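Tradira Releases First Results From Household and Shop-Floor Chore Trials

Single-arm controller finishes most tabletop tasks in simulation; company says general use remains some way off

Tradira today published results from the first round of Voren, its test program for robot arms doing ordinary household and shop-floor chores. The program covers picking up, setting down, clearing, sorting and lining up small items on a table. All runs in this round were carried out in simulation.

The release covers 1,258 runs across 56 tasks. Each task was written as a short plain instruction of the type a person might give a coworker or a family member, such as moving a cup to the other side of a table or putting parts in a row. The controller, named Ryu, received the instruction and the camera views and no other information about the position of the items.

A run was scored as complete only if every item named in the instruction ended in the correct place and stayed upright where the task called for it. Partial results were scored as failures. Runs in which the arm pushed an item off the table were stopped at that point and logged separately. There were 183 of these.

A further 217 runs ended with no item dropped but with the task unfinished at the time limit. Review of the logs shows two main causes. In the first, the gripper closed beside the item and the controller did not register the miss. In the second, the arm's own hand blocked the wrist view during the last part of the approach, and the controller slowed or held still.

Tasks with one item were completed far more often than tasks with three or more. Tasks that required the arm to work close to an item without touching it gave the weakest results. Instructions that used words such as "next to" or "behind" also caused errors when the items stood close together.

Tradira draws a limited conclusion from this round. A fixed arm can carry out short, well-defined table chores at a rate that makes further testing worthwhile. The results do not support claims that such an arm is ready for unsupervised use in a kitchen or at a packing bench. Wet surfaces, soft goods, glass and people reaching into the work area were outside the test and are not addressed by these figures.

The next round will repeat the same 56 tasks on hardware at the Zadia site, beginning in March. Room layouts, lighting and item positions will be varied between runs. The scoring rules will remain the same so that the two rounds can be compared directly. Task instructions, scoring sheets and run logs from the first round are available from Tradira on request. 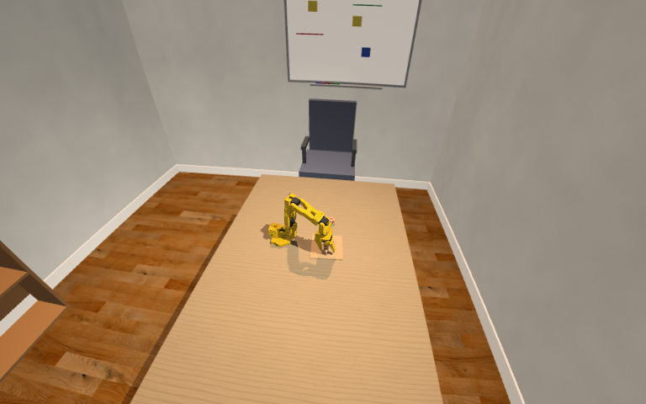
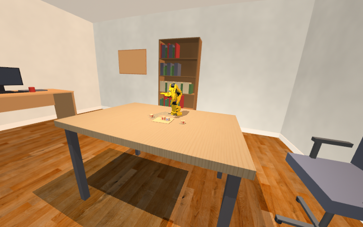 Simulated rooms and tabletop work, Voren program.
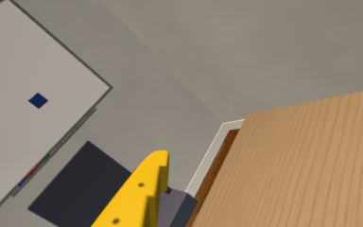
Zadia, which will host the hardware round, takes a more cautious view of the schedule. Its position is that the time-limit failures matter more to a working shop than the drops, as an arm that stops partway through a job still needs a person to come over and finish it. Zadia has asked that the next report list the number of times a person had to step in, task by task, and Tradira has agreed to include that figure.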